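Storage and Spoilage: Handout 6
Why fruit ripens, and why it never does so when you want it to

Read before the seminar. The reading questions are at the end, where most of you will look first.

1. Where we had got to

Last time we dealt with dry stores: grain, pulses, flour, and the many small animals that regard them as theirs. Dry stores are dead, or near enough, and the trick is to keep them that way. Fresh fruit is alive. It has been picked, it has lost its supply of water and sugar, and it goes on breathing regardless. Everything in this handout follows from that.

Breathing means the fruit takes in oxygen, burns its own sugar, and gives off carbon dioxide, water and heat. A warm fruit breathes faster than a cool one. The old rule of thumb is that the rate doubles, or a bit more, for each rise of ten degrees. Please do not quote this in the exam as a law of nature. It is a rule of thumb and it has exceptions, mostly tropical ones.

2. Two families

Fruits are sorted by what happens to their breathing after picking.

Climacteric fruits have a late burst of it. Breathing climbs sharply, the flesh softens, starch turns to sugar, and the smell arrives. Apples, pears, bananas, peaches, tomatoes, avocados and kiwifruit are all in this group. They can be picked hard and brought round later, and the whole of the banana trade depends on this.

Non-climacteric fruits have no such burst. Oranges, lemons, grapes, cherries and strawberries are as ripe on the day of picking as they will ever be. After that they can soften, dry out or go mouldy, but they will not get sweeter. A sour strawberry left on a windowsill becomes an old sour strawberry.

The word climacteric means a critical stage of life. Students write "climatic" every year. It has nothing to do with the weather.

3. Ethylene

The burst is set off by ethylene, a simple gas which the fruit makes for itself. A little ethylene prompts the fruit to make more, and so the thing runs away. It also drifts, which is how one ripe apple can hurry along its neighbours. Bruised fruit gives off more of it, as does fruit with rot in it, and the proverb about the bad apple is better plant science than most proverbs.

Apples are strong producers. Kiwifruit make very little until they are nearly ripe but respond to tiny amounts from elsewhere, so a careful store keeps the two well apart. The home does the opposite.
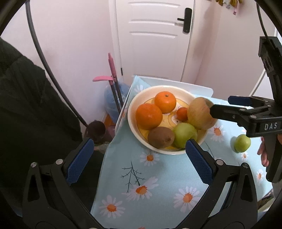

Fig. 1. Mixed fruit in a bowl: kiwifruit and a green apple side by side, oranges at the left.

The fruit bowl is a poor store by any measure we have used in this course. It is kept at room temperature, it mixes the families, and it puts the weight of the pile on whatever is at the bottom. It survives because people like to look at it, and because fruit that can be seen tends to get eaten. You may think that last point matters more than the others. There are marks for arguing it well.

4. The Demissie store

Our main case is the Demissie store, an apple and pear house with 14 chambers. Each chamber is sealed after loading in September. The oxygen is brought down and the carbon dioxide allowed to rise, which slows the breathing without stopping it. Stop it altogether and the fruit ferments, and the chamber smells like a public house on a Sunday morning.

In its first season the store ran well until somebody opened Chamber 13 to see how things were going. Things were going nicely. Once the air had been let in, they went rather faster. The pears were sold early and cheaply, and the logbook entry for that week is one word long and not suitable for a handout.

Points to take from the case:

Opening a chamber costs more than it tells you. Samples should come through the hatch.
Pears give less warning than apples. They ripen from the core outwards, so a pear that feels soft at the widest part is often brown in the middle. Press near the stalk.
Loading took too long. Field heat should come out quickly, and fruit that waits in a warm yard has used up storage life that no chamber can give back.

5. Ripening rooms

These do the reverse. The fruit arrives hard and is given ethylene under control, with the temperature held steady and the air changed often so that carbon dioxide does not build up. The Vurkeck rooms, which we look at in the next handout, handle bananas only. Do not mix up your notes on the two. Last year's scripts contained several bananas kept in cold store until spring, which would turn them grey.

6. Reading questions

Explain why an orange and a pear of the same age need different treatment.
A shopkeeper puts hard avocados in a closed paper bag with a ripe banana. What is the bag for? Why paper?
Using the Demissie case, say what you would have done about Chamber 13. "Not opened it" is correct but will not fill the space.
Is cooling always kind to fruit? Use at least one tropical example.

Answers should fit on one side of paper, in handwriting that can be read by a stranger.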